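Search apps, games, tools
Mac Games | Puzzle | Interviews

Jarlow comes to the Mac in March, after almost two years on phones only. It is a puzzle game in which you slide coloured tiles along the lines of a town map until every street is closed. Its developer works alone, under the name Stostance, and he answered my questions by phone on Monday, February 11, 2019.

"I did not want to make only a bigger phone game," he told me. "On a phone you move the tile with your thumb and it feels natural. With a mouse it felt like pushing furniture." He rewrote the controls three times. Now the arrow keys do most of the work, and the mouse is needed only for the menu.

The Mac version has 124 levels, 36 of them new. I asked him which was the hardest to make. He said it was the one called Kimmont, where the map has no centre and the player must start from the harbour. "My testers hated it for a month — then one of them asked me for more like this."

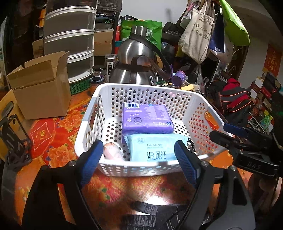 Valentin Baudry

We spoke also about money. The phone game shows ads between levels, but the Mac one will be paid once, with no ads. He expects some 1,000 sales in the first year and says he would be happy with this. "I have a day job. I don't need the game to pay my rent, I need it to pay for the next game."

Old saved games can be moved to the Mac with a code from the settings page. The colours can be changed for players who do not see red and green well, a request that came from a player named Qureshi, who is thanked in the credits.

A Windows version is not planned for now. "Ask me after the summer," he said, and went back to fixing the sound in level 2.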